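Flernum floor marking tape – yellow
Lallent range, sold by the roll

Bright yellow tape for marking out bays, walkways and keep-clear corners. Goes down on short pile carpet, vinyl and sealed concrete. Tears by hand, no scissors needed for most jobs. Same adhesive as the old Tavares tape, new core, slightly narrower box.

Good for
Benches and worktables that keep drifting. Parking spots for trolleys. Corners where you want a line people notice from across the room. Blue bench, white wall, red stripe along the edge – easy to read at a glance.

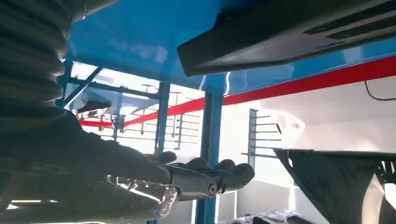

Laying it on carpet
Hoover first, properly. Grit is what lifts the ends. Press down as you go, a metre at a time, dont stretch it or it will creep back overnight. Walk along it in flat shoes when done. Leave about 4 hours before wheeling anything heavy over.

For a corner, run the short side first, then lay the long side across the end of it. Overlap or butt up, either is fine. Overlap holds longer under wheels. Speckled grey carpet is the one most people ask about and yes, yellow shows up well on it. 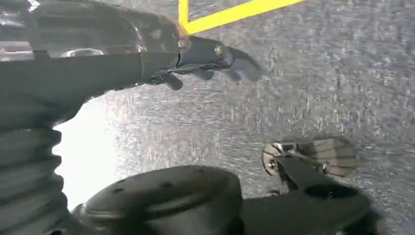

Taking it up
Peel low and slow, back along itself. Residue comes off with the Protik citrus wipes (sold seperately). On loop pile carpet try a short bit somewhere hidden first – a few loops can pull.

Sizes
Roll length 30 m
Also in a trade box of 19 rolls, order code 165
Other colours: red, white. Blue back in August hopefully

Not suitable for
Outdoor use, wet rooms, bare dusty concrete, deep pile rugs. Not a non-slip tape, please dont use it on stair edges.

Delivery and returns
Order before noon, goes same day. Unopened rolls can come back, opened ones cant unless faulty. Trade boxes go on a seperate van so may turn up after the rest of your order. Store flat, out of the sun, somewhere room temperature – cold rolls split when you unwind them.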